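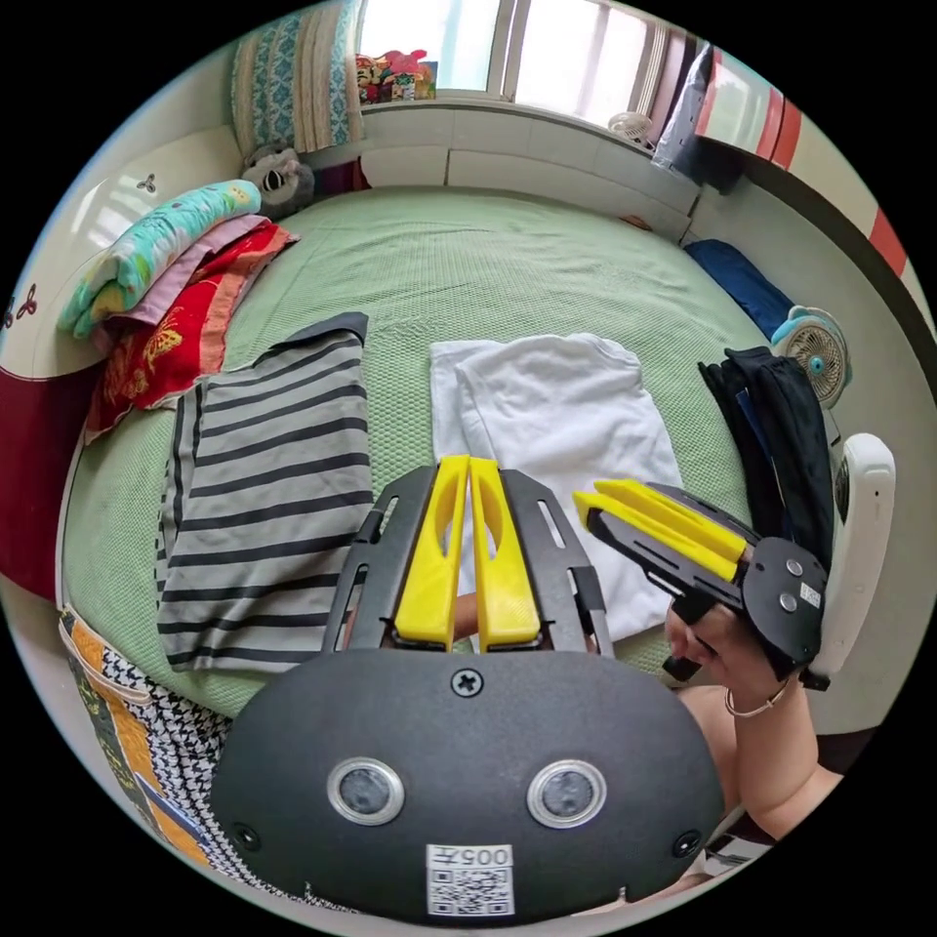
4.3 Aligning the two gripper streams

The Tessier importer treats the left and right grippers as separate recordings until they have been aligned. Run this section once for every session, after the import (4.2) and before you cut the session into episodes (4.4).

Before you start

Both recordings must be in the same session folder. The gripper numbers in session.cfg must match the numbers on the housing labels. If they are swapped, alignment will still run, but the left and right tracks will be exchanged in the output.

Steps

1. Open the session in Tessier and select Streams > Align.

2. Set Reference to the left gripper. The right gripper is shifted to match it.

3. Set Search window to 200 ms. Sessions recorded with Firkine firmware older than 2019-09-23 have a larger start offset and need 473 ms.

4. Click Estimate. Tessier compares the motion of both grippers during the opening clap and draws the two curves in the lower panel.

5. Check that the peaks line up. If they do not, drag the right curve by hand and click Estimate again.

6. Click Apply. The offset is written to align.json. The original recordings are not changed.

Note: A session with no opening clap can be aligned on any moment when both grippers move sharply. Mark the moment with the M key before step 4.

Checking the tracks

7. Select Tracks > Rebuild map. Both grippers are placed in one shared map, so the distance between them can be used in training.

8. Look at the feature count for each stream. Tessier keeps at most 3,000 features per image. Plain sheets and dark clothing give few features, and the tracker then depends on whatever else is in view — patterned fabric, a window edge, items on a shelf.

9. Play the session at half speed and watch the finger width trace. It should fall when the fingers close on the cloth and rise at release. A flat trace means the finger calibration from 3.5 is missing.

Caution: Do not rebuild the map while an export is running. The export will pick up poses from both the old and the new map, and Tessier does not warn you.

Error 3923

The log prints "3,923: map split" when the two grippers could not be joined. Go back to step 7 and turn on Wide match. If the error comes back, export the log and send it to Stavros Sotiropoulos at Rirnton with the session name. Leave the session out of the Isley training set until it has been fixed.

Continue with 4.4, Cutting episodes.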